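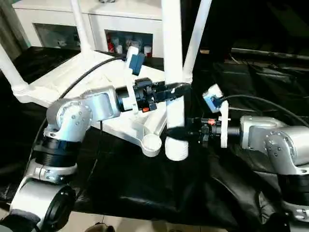

黒い布の上で横倒しになった白いスツール

Lillusstead町議会、バス運賃の値上げを8対3で可決

いやあ、久しぶりに議会の傍聴席に座ってきました。お尻が痛いです。でも行ってよかった! 2月からずっともめていた町内循環バスの運賃の話に、とうとう結論が出たんです。賛成8、反対3で、1回100円が130円になります。

正直に書くと、私はもっと接戦になると思っていました。前の晩、家で紙に議員の顔ぶれを書き出して、この人は反対、この人はたぶん賛成、なんて予想までしたのに、見事に外れ。こういうことをやっているから家族に呆れられるんですよね。

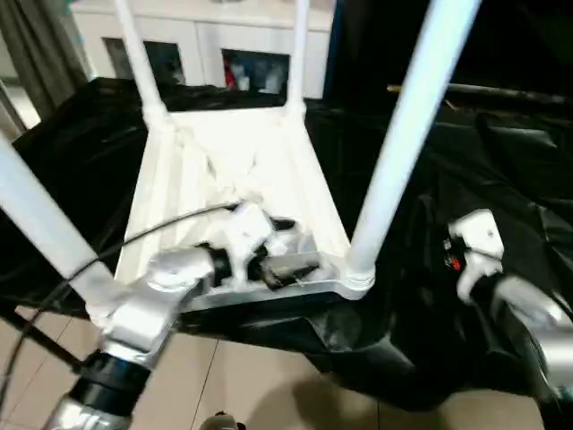

もめたのは値段よりFeltolell線

値上げそのものより時間がかかったのは、Feltolell地区へ行く路線の扱いでした。運行会社のTrokineは、夕方の最終便をなくしたいと2月に申し入れていたんです。あの便、私も週に何度か乗っています。病院帰りの人や部活帰りの高校生がけっこういて、あれがなくなると坂道を歩いて帰るしかありません(冬は本当につらい)。

討論では、反対した議員の一人が「値上げを頼んでおいて便まで減らすのか」とかなり強い口調で迫っていて、傍聴席からも小さく拍手が起きました。議長に注意されましたけど。私も、はい、ちょっとだけ叩きました。

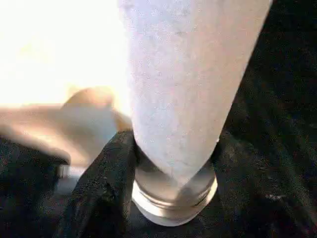 文=町政ウォッチ係(Lillusstead在住) 2020年6月30日

結局、最終便は来年の2月まで残し、そのあいだの乗客数を見てもう一度話し合う、という修正案がついて採決になりました。先送りといえば先送りです。それでも私は、ひとまずほっとしています。Lozano通りの停留所に屋根をつける話も修正案に入りました。雨の日に並ぶたび靴下までぐしょぐしょになっていたので、これは素直にうれしい!

気になるのは、子ども運賃がどうなるのか、説明がとても短かったこと。担当課に帰りがけに聞いてみたら、据え置きの方向だけれど、次の議会で別に諮るそうです。それなら最初からそう言ってくれればいいのに……と、廊下でぶつぶつ言ってしまいました。

新運賃がいつから始まるかは、Trokineの手続きが済みしだい町の広報に載ります。回数券は今のうちに買ったものもそのまま使えて、差額を足せばいいとのこと。うちの引き出しには使いかけの束があるので、明日さっそく数えてみます。

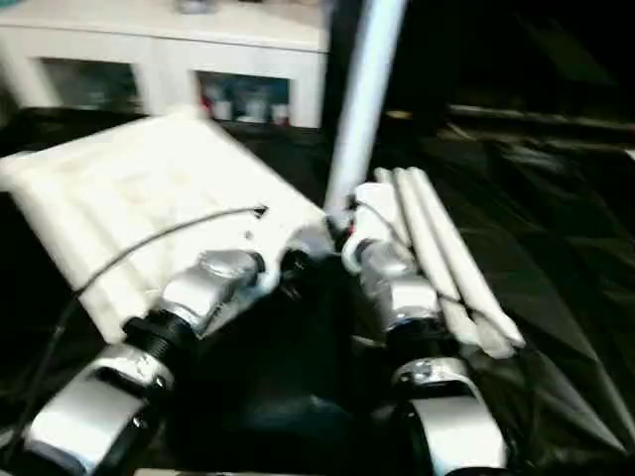
黒い作業台と白いキルティングのパッド、奥に白い棚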